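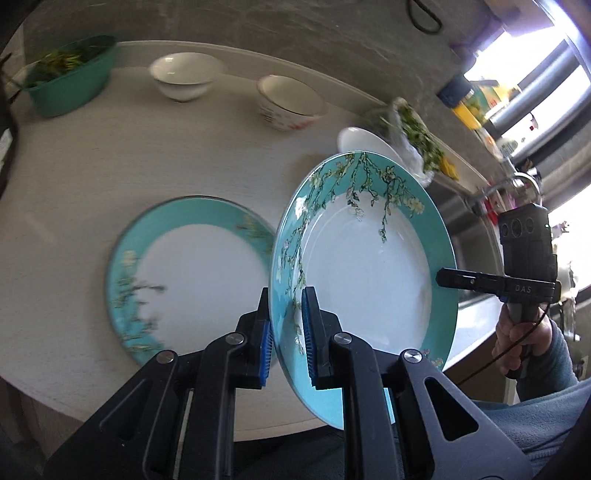

How to Register for and Run a Stall at an Open Air Flea Market

Home | Markets | Guides | Sellers | Calendar | Contact

Written by Marianna Śliwiński

This guide covers a single pitch at a weekly or monthly open air market where private sellers are admitted alongside licensed traders. The steps follow the procedure used at the Kasside market, and most markets in the region work the same way. Check local rules before you pay for anything.

1. Choose the type of pitch

Markets normally offer two kinds of pitch. A fixed pitch is held for a season and keeps the same number each time. A casual pitch is assigned on the morning of the market, in order of arrival, from whatever spaces remain. New sellers should start with a casual pitch. A fixed pitch commits you to a full season of fees, and missed dates are not refunded.

At Kasside the casual pitches are numbers 23 to 31, along the wall on the river side. They get shade until late morning. The fixed pitches start at the fountain and carry on up the slope.

2. Submit the seller form

The form asks for:

- name and address
- a copy of an identity document
- vehicle registration
- a general description of the goods
- confirmation that you are selling as a private person or as a trader

Private sellers are usually limited to a set number of market dates per year. If you plan to exceed the limit, register as a trader from the start. Changing status halfway through the season means a new form and a new fee.

Keep the description of the goods broad. "Household items, books, and small furniture" is accepted. "Various" is not, and the form will be returned. Food, plants, and live animals are handled on a separate form and can't be sold from a flea market pitch.

3. Check what insurance is required

Some organizers include public liability cover in the pitch fee. Others ask for your own certificate. Read the terms and look for the excess, meaning the part of a claim that you pay yourself. If you use a canopy, check that the cover includes damage caused by it. Canopies are the usual source of claims at open air markets – wind gets under the fabric and lifts the frame into the next stall.

4. Prepare and price the stock

Sort everything into boxes by price, then label each box on two sides. Sorting by type looks neater at home but slows down unpacking, as most tables at a flea market end up arranged by price anyway. 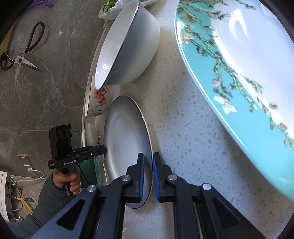
Use removable labels for anything with a glazed or varnished surface. Masking tape leaves residue after a few hours in direct sun. String tags work well on tools, lamps, and bags. Write prices in whole numbers and keep them to a few fixed levels, which makes adding up faster and reduces the need for small change.

Set a lowest price for each item worth more than a few coins and write it in a notebook. Buyers at open air markets expect to bargain. An asking price one quarter above your lowest price leaves enough room. Sets should be priced as sets, with a note of whether you are willing to split them.

5. Pack the vehicle

Load in reverse order. The table and canopy go in last so that they come out first. Heavy boxes go on the floor against the back seats, and fragile boxes go on top of them, never under the table legs.

A basic kit for one pitch:

- one folding table, two if the pitch is wide enough
- plain cloth that reaches the ground at the front
- canopy with a weight for each leg
- cash box and small change
- notebook and two pens
- wrapping paper and used bags
- tape, scissors, string
- water

The Lill folding table fits a standard pitch with space to walk past on one side. The larger Dronik model does not, and stewards will ask you to turn it lengthwise.

6. Arrive and set up

Gates at Kasside open at 5 in the morning for casual sellers. Join the line, have your form ready, and pay in cash when the steward gives you a number. Drive to the pitch, unload, and move the vehicle out before you start unpacking. Vehicles left inside after the gates close stay there until the end of trading.

Put up the canopy first and weight the legs at once. Pegs are not allowed on paved squares. Place the table at the front line of the pitch and keep spare boxes behind it, out of the walkway.

Dealers come through with flashlights before the public arrives. They buy quickly and offer low. Hold to your notebook prices at this stage unless you have several of the same item.

7. Record sales

Write down each sale as it happens, with item and price. Private sellers may be asked for a yearly total, and the total is hard to rebuild from memory. In some districts a declaration is required once sales go over 2,000 in a calendar year. The Wikik sheet, available from the market office, has columns for date, pitch number, and fee paid.

8. Close the pitch

Trading ends when the steward signals. Pack unsold goods before taking down the canopy. Leave no boxes, hangers, or paper behind – the cleaning charge is taken from the deposit, and a second charge in one season means losing the right to book. From September the closing time moves forward by one hour.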